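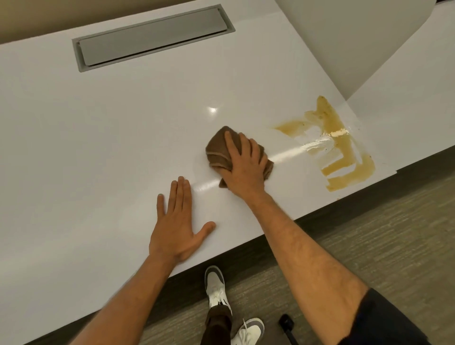 One spill, one brown cloth, one desk on the third floor.

The Last Desk on Three

The tea was mango, or at least it said mango on the packet, and it was the colour of a school bus. I'd been watching it creep along the desk for a good few seconds before I remembered that cleaning it up was my job.

I should explain that for most of that year it hadn't been. I'd worked nights at Clidton for six years, doing floors two to five, and then in December they brought in the Dralleros. You'll have seen one if you work in any sort of office. They come up to about your hip, they hum, and they do carpets better than I ever did (I was cross about that for weeks). Then came the taller sort with the arm, which did desks. There were eleven of us cleaning the building before the Dralleros and three of us after, and I was one of the three, so I got a lanyard and a new title. Surface Exceptions. I'm not joking. My mum had it put on a birthday cake.

What it meant was that I sat in the little room by the goods lift with a tablet, and when a machine met something it didn't fancy, it sent me a ticket. Chewing gum, ticket. A jacket left over a keyboard, ticket. Somebody's birthday balloons, fourteen tickets in one night, because they kept drifting and it thought each one was new. I'd walk up, sort it, press Resolved and walk back down again. On a good shift I barely lifted a cloth. I put on half a stone and read every thriller in the Kombo Street library.

The mango tea was a ticket too. "Desk 153, unknown liquid, unknown depth." Unknown depth! As if I might need a snorkel.

So up I went, and there was the machine, parked two desks along with its light gone orange, and there was Nassoro Magesa, standing in the middle of the carpet with his hands on his head. It was gone nine. Nassoro was in accounts, or what was left of accounts. They'd had a system put in that spring as well, called Itetti, which did invoices. It used to take the whole of the third floor to get through a month's invoices and now it took Nassoro, who sat up there by himself with 140 empty desks round him and dealt with the ones Itetti couldn't read.

"I'm so sorry," he said. "I had my elbow out."

"Don't be daft," I said. "It's the most interesting thing that's happened since Tuesday."

I'd brought the brown towel. We were supposed to use the blue disposables, but they just push a spill about, and the towel had been with me since before any of this. I put my left hand flat on the desk to lean on and went in with the right, and the tea went everywhere, as tea does. There was one bit making for the front edge and I remember thinking, not the carpet, please, because a wet carpet was a separate ticket and the Drallero would only go round and round it looking offended.

"Can I ask you something?" said Nassoro. "Does yours tell you when it's sure?"

I said I didn't follow.

"Itetti gives me a number. How sure it is. If it's very sure I never see the invoice. I only see the ones it's worried about. So all day long, all I look at is the bad ones. Coffee on them, handwriting, a man in Leeds who bills us in pencil. I haven't seen a normal invoice since Easter." He sat down on the next desk. "I quite miss them."

Well, I stopped wiping, which was silly with the tea still on the move. Because I knew exactly what he meant and I'd never had anyone to say it to. I used to do 200 desks in a night. Most of them were nothing, a bit of dust, a ring from a mug. But you got into a rhythm with it. You knew the woman with the cactus, and the bloke who lined his pens up, and you knew when somebody was leaving because the photos went first. Now I only ever saw a desk if something had gone wrong on it.

"It's like being a doctor," I said, "only for crumbs."

He laughed at that, a proper laugh. The machine swung its head round at the noise, decided we weren't furniture, and swung it back.

I asked who the other two were on his side, the ones who'd kept their jobs, and he said there weren't another two. There was one, Bridget, but she did mornings from home. He said they'd told him it would free him up. I said they'd told me that too, and what had he been freed up for? He had a think.

"Sudoku, mainly," he said.

The thing is, I can't say I wanted it all back the way it was. My knees certainly didn't. I used to come home at six in the morning smelling of lemon and unable to make a fist. Dolores, who'd had floor four, was let go with everyone else and got on at the hospital, and she rang to say the pay was better and there was a canteen. And then Pat, who'd had floor five, didn't get on anywhere, and when I saw her at the bus stop she asked after the machines, ever so politely, as if they were my kids. I've never known what to do with those two things at once. I still don't.

Anyway, the tea. I got the worst of it up and turned the towel over and went again along the corner by the screen, where it had run in. Nassoro wanted to help, so I let him hold the bin bag. Then he fetched his own mug and a second one, and made two more mango teas, and we drank them standing up like people at a wedding.

"You're meant to press the button, aren't you?" he said. "So it knows."

I had the tablet in my back pocket. Once I pressed Resolved the orange light would go green and the thing would come trundling over and do the desk again, on top of me having done it, and then it would do the rest of the row, all those desks with no one at them. It did them every night. Some 300 across the building that hadn't had an elbow on them in months, wiped and wiped and wiped.

"In a minute," I said.

He told me about the man in Leeds. Apparently he drew a small dog at the bottom of each bill, and Itetti kept reading it as a total. One month it had nearly paid him nine thousand pounds for a spaniel. I told him about the balloons. We were up there forty minutes, if you must know, and it's on my record, because the tablet times everything. My supervisor asked me about it at the end of the week. What was the delay on 153?

I said the depth had been unknown.

She looked at me for a bit, then typed it in. The next night there was a ticket waiting when I clocked on, desk 153 again, and when I got upstairs the desk was dry as a bone. There was a mug on it with a saucer over the top to keep the heat in, and the machine was parked in front with its orange light on, waiting for somebody to come and tell it what that was.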